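4.2 Where things go when they have no place

Participants in the Studden households were comfortable talking about kitchens and linen closets, where the rules are old and mostly inherited. They were less comfortable talking about what we came to call the holding spot: the surface or container where an object waits while its owner decides what it is for. Every home in the study had one. Most had given it a temporary name ("the for-now box," "the sorting end") and then kept the name for years.

The Dogar households behaved in much the same way, though with better furniture. One couple had bought a cabinet in the Nokby range to put an end to the practice. When we returned in December, the cabinet held table linens and the holding spot had moved to its top.

We had expected holding spots to fill slowly and be emptied in bursts, as earlier work on attics suggests. The diaries show something duller. Objects came and went in small numbers all through the 20 weeks, and the burst – so often promised in the opening interview – took place in 4 of the 40 homes. In two of those four, the owners were moving out.

Figure 3 shows a box and small objects on a tabletop. 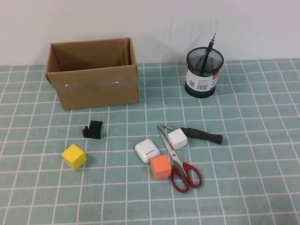 Figure 3. Open cardboard box and small objects on a gridded cloth.

Why do people keep a holding spot when they own enough storage? Storage asks for a decision, and the holding spot lets them put the decision off while still feeling that they have tidied.

That feeling matters more than we first allowed. In the Bratik coding scheme, which we adopted with minor changes, moving an object to a holding spot counts as "incomplete putting away." Our participants would have objected to the label. They wrote "cleared the table" in their diaries and meant it, even where the same diary placed the items on a chair. We kept the code but report these entries separately in Table 2.

Shared homes add a further difficulty, as a holding spot is also a way of leaving the decision to someone else. Partners disagreed on who had started it – each was usually certain – and on whether the other was allowed to throw anything out. The rule in most homes was that either person could add and neither could remove. We take up the effects of this rule on total volume in Section 5, where they are about what the reader will expect.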